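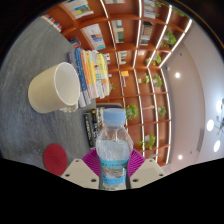
Darcy Bouchard asks whether a player traded to Turndale before the deadline can still suit up for Clevard that night.

No. Once both clubs file the paperwork, the player belongs to the new team.

How many players can a club trade for in one season?
There is no limit on trades, but the roster may not go over 19.

Can draft picks be traded?
Yes, up to 2 years ahead. Dondale has already moved its first-round pick for next May.

Does a traded player keep his number?
Only if it is free. Harvey Robichaud wore 81 at Nogueira and had to give it up.

What if a player fails his physical?
The trade is void — picks included — unless both clubs agree in writing to go ahead.

Who pays the rest of his salary?
The new club, starting the day after filing.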